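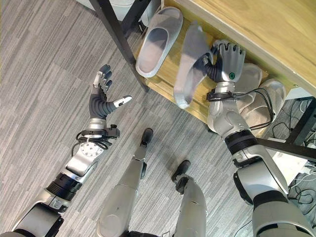 Chord charts or full parts for a 10-piece community big band?

Posted by Nusrat Sheikh in Ensembles and Arranging

I run a community jazz group that rehearses in the music room at Bastley on weeknights. We have 10 players: two trumpets, one trombone, alto, two tenors, bari, piano, bass and drums. No guitar at the moment. Our first paid date is in April at a small club called Sampaio, and we need two sets of 45 minutes each.

Up to now we have played from standard big band charts with the missing parts left out. It works on the easy tunes and falls apart on the ones where the third and fourth trumpets have something important. On one ballad the trombone soli is a single trombone playing the second part of a chord that isn't there.

I see three ways to go. One is to buy charts written for small big band and drop what we have. Another is to rewrite our current book for the players we've got. The last is to give everyone a lead sheet with a few written backgrounds and let people stretch out, but only four of the group are comfortable soloing, and one of those is the drummer.

I can read a score and I have used notation software, but I have never arranged anything longer than a 12-bar head. Also, if I do rewrite published charts for our own use, do I need to ask anyone first? The club says it already pays for a performance license.

Thanks for any advice.

Chia-jung Chung

I would mix the first two. Buy four or five charts written for your size and build the sets around them. Look for "little big band" or "flexible instrumentation" in the listing, and check the part list before you pay, as some of them assume two trombones or a guitar. Your two trumpets, one bone and four saxes are close to a common setup, so you should find plenty.

Then pick 3 tunes from your current book that the band already likes and rework those. Don't try to redo the whole book before April. This is the order I work in:

Start with the lead line and the bass line. Play them alone at rehearsal and make sure the tune still sounds like itself.

Go through every chord in the ensemble sections and find the third and the seventh. Those have to be in somebody's part. The root is in the bass and the fifth can usually go.

Put the trombone where it does the most good. In a seven-horn band I nearly always use it as the bottom of the brass with the two trumpets above it, and let the bari go down on its own or double the bass on hits.

For the ballad, give the soli to trombone and both tenors. They sit in a similar range and blend well if the tenors play softly. You may need to move it up a step.

Leave the shout chorus for last. With two trumpets you can't get the same weight, so I usually cut the second half of it and go straight to the out head. It also saves the lead player's chops for the second set.

Write out a proper piano part. With no guitar, a pianist who has been playing slashes behind 17 people will leave big holes behind 10.

On permission: a venue's license normally covers performing the song in public. It doesn't normally cover making a new arrangement of it, or copying and changing a published chart. Those are separate rights and they usually sit with the publisher. Write to the publisher named at the bottom of the first page, say what you want to change and how many players it's for, and ask what they charge. Rules differ by country, so go by what they tell you. Some charts come with a note allowing small changes for missing instruments, so read the front matter before you send anything.

Two sets of 45 minutes is less music than people expect. With talking and solos you will get through seven or eight tunes a set.

Mokitz

lead sheets are fine. we did a whole summer on lead sheets with riffs behind the solos and the crowd liked it better than the written stuff. just make sure someone is in charge of cueing the backgrounds or half the horns come in and half don't

Dristska

Agree with most of what Chia-jung wrote, except the bari. Doubling the bass on hits is OK, but if you leave it down there all night the sax section sounds thin. I would keep it in the section voicing for anything slower than medium swing.

A couple of things on the four soloists. Spread them out so the same person isn't standing up in back-to-back tunes. For the others, a written solo is perfectly respectable. Write out eight bars, hand it over early and let them change it if they want to. Two of ours started that way and now they ask for choruses.

If the stage at the club is small, find out before you finish the set list. We turned up to one job where the bari player had to sit on the far side of the piano, and every low sax line came in late because she couldn't hear the drums. Go and stand on it, measure it, and set up to that size at your next rehearsal.

Nusrat Sheikh

Thank you all. I'm going to buy four small-band charts and rework three of ours, starting with the ballad. I've written to the publisher about those and will hold off on copying anything until they reply. Mokitz – we'll do the blues from a lead sheet, and our lead alto has agreed to cue.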